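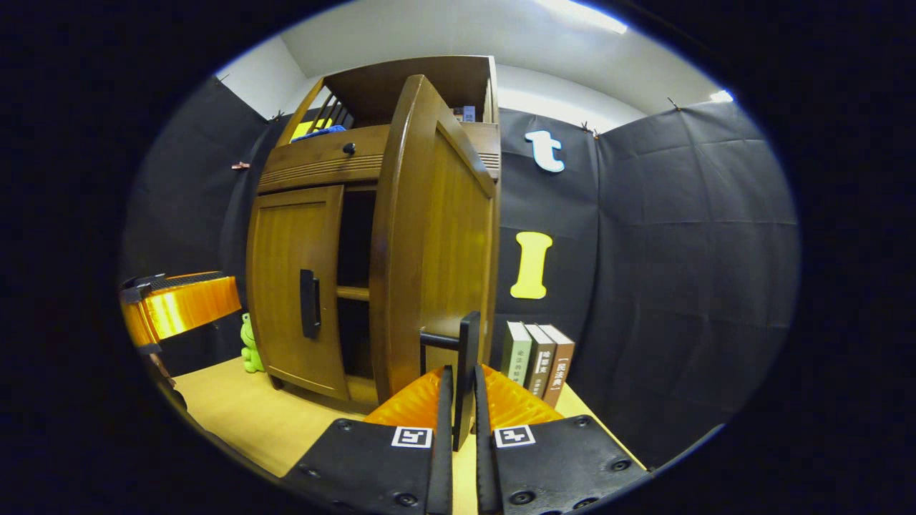
Wide-angle view from the hand-held gripper at the cabinet station, right door open, ridged orange pads fitted.

Pad comparison on the cabinet station

Bontu Fikre and Tolera Ejigu have finished the first pass of the finger pad comparison. Two pad types went onto the same hand-held gripper: the flat molded pad supplied by Putireck, which we have used since the spring, and the ridged orange pad from Darnineo. Plates, screws, markers and lens stayed the same throughout. Only the pads were changed.

The task was the door task from the Birhane set. The operator brings the gripper to the door handle, closes on it, swings the door, releases and backs out. The drawer was left out of this pass. Its knob is small and round, and we expect it to need a different approach angle, so mixing the two would have made the results hard to read.

In total 2480 trials were logged. Of these, 2162 had usable marker tracking from start to finish. The remainder were dropped, mostly for loss of one finger marker during the swing, when the wrist rolls and glare from the overhead light reaches the plate. Tracking loss was spread evenly over both pad types, so it does not favor either one. Clean releases, meaning the handle left the pads without dragging the door, came to 1669 of the usable trials.

The ridged pad slipped less on bar handles when the grip was off center. The ridges fold over the bar and hold it even if one finger arrives early. The drawback is release. With the fingers opened slowly, a ridge can catch on the handle and pull the door back a little — enough to spoil a recording where the door angle matters. Opening the fingers quickly removes most of this. The flat pad releases well at any speed but needs the bar closer to the middle of the fingers.

Wear is a separate question. Ebise Gebreyes measured ridge height before and after the pass and found no change worth reporting. The flat pads had started to polish at the lower edge. Neither set has been run long enough to say more.

On the camera side, the present lens keeps both finger markers and the whole cabinet in view at close range. The cost is strong curvature toward the rim. Tiruwork Kumsa has refitted the calibration with more points near the edge, and the new file is in the Forkport share under the September folder. Please use it for any data taken with the ridged pads. Older recordings do not need to be reprocessed unless finger width was read from them.

Next is the drawer, with both pads, followed by a short run on soft items from the upper compartment. Fasil Kahsay is keeping the station schedule. Slots before 10 a.m. are open to other groups; leave the ridged pads on when you are done and note the finger opening speed in the log.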